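Knitting circle, minutes, 9/18/24

Okay, me again with the minutes, since I opened my mouth first. Frauke Ehlers had the good chair and the timer. Hauke Lenz came late with a cake and was forgiven right away.

Last time's minutes: read, sort of. Hauke says I wrote that his sock was "finished" and he wants it on record that one sock is finished and the other is a cuff. Corrected!

Yarn order. We went back and forth on this forever. Nodwood has the gray wool we all liked in April, but they only sell it by the big cone now, 1000 yards a go. Ostermann has smaller skeins and it's softer (I rubbed it on my neck, it's fine, no itch) but the blue is more of a green. Frauke held it up to the window and said teal. Hauke said blue. We voted and it's teal, and we're getting 20 skeins of it plus 2 cones of the gray to split. I'm winding. I have the winder and apparently that settles it.

The long blanket. Still long. Frauke laid out her squares and they come out smaller than mine, which I knew, I knit loose when I'm watching TV. She'll block hers a bit bigger and I'm going down a needle size. Hauke's squares are perfect and he was very quiet about it. Border is garter stitch, decided. I wanted a seed stitch border and I lost, and I'd like that written down, so I'm writing it down.

Kokberg trip. The wool fair is in the spring again and we do want to go. Hauke can drive if we're okay with the back seat. Tickets aren't out yet. We each set our own limit on spending and then Frauke laughed at mine.

Mending. I still have the pile from the summer and I'd love to hand off some of it, mostly elbows. Frauke took a cardigan. The Stestier darning thread is good on thin stuff but it slides right off anything fuzzy, so use wool for those.

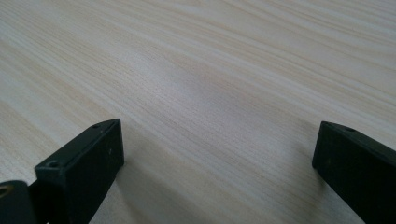

Table, and table with the green basket.

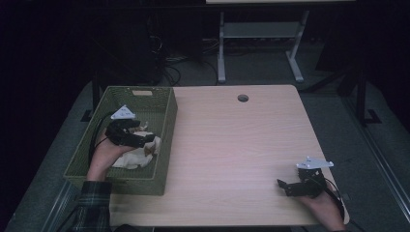

Back to the teal for a second, we forgot to say who pays. I'll put it on my card and you both pay me back when it gets here, same as before. Hauke still owes me for the buttons. He says he doesn't. We looked and he does.

Other stuff: my cold is hanging on, so I skipped the cake and took a slice home. Had it for breakfast. Very good, lemon.

To do: I order the yarn and wind the cones. Frauke blocks squares and writes out the border count. Hauke does the other sock and looks up the fair tickets.

Next time at Frauke's, usual time, bring your own mug.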